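Skip to content

Home | About | Classes | Workshop Hire | Journal | Contact

About Clendosside

Clendosside is a small evening school where grown people learn to mend things. We teach clock repair, basic sewing, chair caning, lamp rewiring and, on alternate terms, bookbinding, for which there is always a waiting list and never enough glue. We have two classrooms, one kettle and a sign over the door that still says Porkach Shoes, since taking it down would cost more than it did to put up.

The school was started by Mairéad Carroll and Tsutomu Wada, who met in an adult education class on small business planning. The class advised them against it. Mairéad had spent years altering wedding dresses and wanted to work with people who were less upset. Tsutomu had a shed full of clocks that belonged to other people and a growing feeling that some of those people could learn to do it themselves. They signed the lease on the old shoe shop in May and taught the first course to four students, one of whom had come in to ask about shoes.

We now run courses most evenings and a few in the daytime. The longest is 24 weeks (clocks) and the shortest is two hours (buttons). People do fail the buttons class, but they are allowed to take it again at no charge.

How we teach

Bring the broken thing. That is most of the method. We used to hand out practice pieces, and everyone mended them nicely and went home to the same dead lamp in the hall. Now you work on your own lamp from the first evening, with a teacher close by and the plug firmly in our possession.

You will be slow. Our teachers were slow too, and Misaki Sugawara, who runs chair caning, keeps her first seat on the wall of the back room so that students can feel better about theirs. It has held nobody's weight in years. Classes are kept small enough that you can't hide at the back – we did try a larger group once, and the back is exactly where they went. 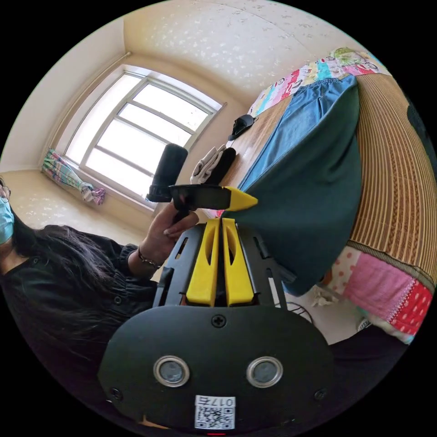 Liliana Bellini wrote to us after her second term to say that she had come for the lamps and stayed for the arguing, and that she now owns three working lamps and has opinions about thread. She also asked us to fix the heating. We have put the first part on our flyers.

We don't give out certificates. For a while we did, with a ribbon printed in the corner, until Hinata Kubo pointed out that her certificate had been laminated crooked and she could have done it better herself. She teaches bookbinding for us now.

What we won't do

We won't mend it for you. People come in at closing time with a toaster under one arm and a hopeful look, and we send them to Hirano on the corner, where they do repairs for money and do them well. We also don't take microwaves, anything with gas in it, or family heirlooms you haven't told the rest of the family about. That last rule has a story behind it, and the story has a lawyer in it.

Fees and the building

A standard evening costs $55, tools included. If that is too much this month, tell us and we'll work something out; there is no form to fill in. Most of the tools came from Bralska, a hardware store that was closing down and let Tsutomu fill a van. He has never quite forgiven himself for leaving the big vise.

The building is step-free as far as the back room. The front door sticks in wet weather. We are aware of what this looks like for a school of repair, and it is on the list, under the heating.

If you'd like to visit before you sign up, come by during any evening class and stand near the kettle. Somebody will hand you something to hold.

Get our term dates by email. Enter your address to subscribe. You can unsubscribe at any time.

Contact | Privacy | © Clendosside | Back to top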